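Okay, the butterfly wallpaper post got more comments than anything I've put up since November, so let's keep going! You all wanted to know what colors I'm pulling out of it for the rest of the corner.

Everything started with those wings. Magenta, purple, lavender, a good hit of orange, all outlined in dark purple. I was so sure I'd want plain white underneath, and then I unrolled the bird-and-flower line print and that was that (black ink on white next to all that pink, I love it so much).

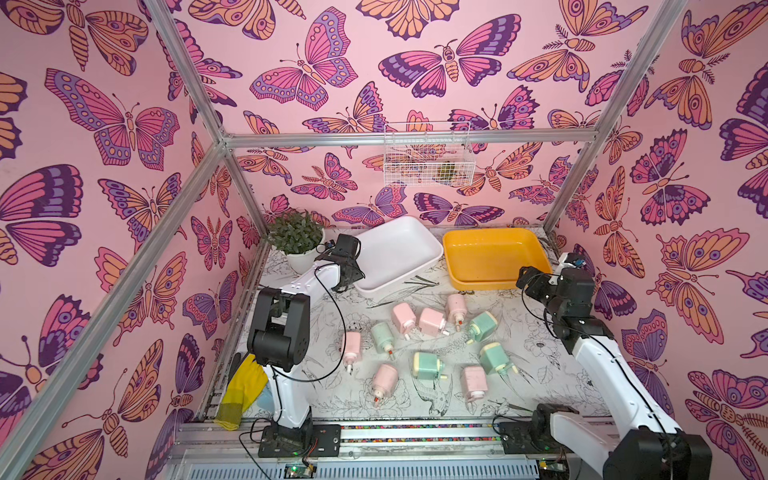
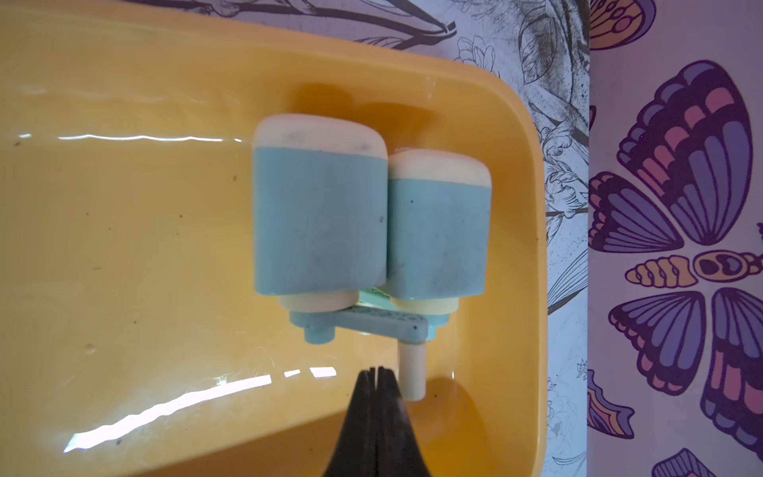
Photos: Yeshi Gebreyes

The pump bottles are my favorite part. Pink and mint green! I bought the mint ones first, from Mudgway, and went back for pink 9 days later with zero regrets. They're going to hold hand soap, bubble bath and finger paint, once I settle on labels.

Then the trays. The white one is calm and goes with anything, but the yellow one is the one I keep grinning at. It picks up the orange in the moths, and with a little water in it the color goes all warm and lemony. The pale blue toy with the crank looks so sweet against it that I'm now wondering if I need more blue in here. A towel, maybe? A stool?

The plant stays in the back corner in its white pot. All that dark green calms the wallpaper down just enough.

Next up is a shelf. I've got five paint chips from Trevine taped to the door and I change my mind every time I walk past. Lavender is ahead this morning. Tell me your pick in the comments!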